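Ticket 67: lights out in the back room
Posted Thursday by Man-sik Kwak, Fernby building help

Aleksi Lappalainen wrote in before lunch to say the lights had quit while he was sorting the cleaning things, and could somebody please come. I was glad to, and I brought the good flashlight and a sandwich, knowing how these visits go. With the switch on, the room stayed as dark as with it off.
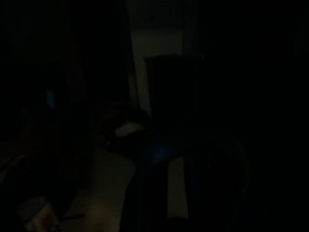
I started at the panel down the hall, where breaker 9 had tripped. It reset fine, but the lights dropped again after 2 minutes, so I opened up the wall switch and found a loose wire on the back. I tightened it, put the plate on again, and left everything running while I ate. No trouble since, I'm happy to say! Aleksi can get back to his box and his blue basket, and the little mop-like thing can go wherever he likes to keep it.

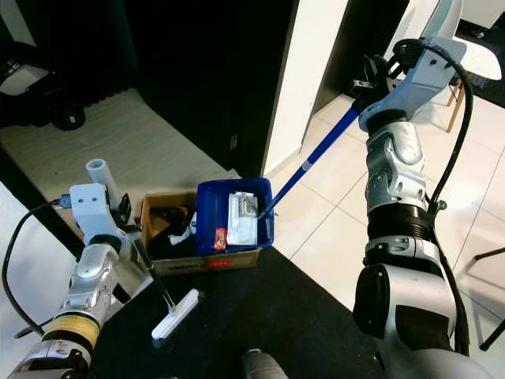
Do we need to replace the switch too?

It can wait. The screw is holding well, and I'll put a new one in when I'm by in July. If the breaker trips before then, leave it off and write to me on this ticket.

Fernby building help | Contact us | © Fernby | Back to top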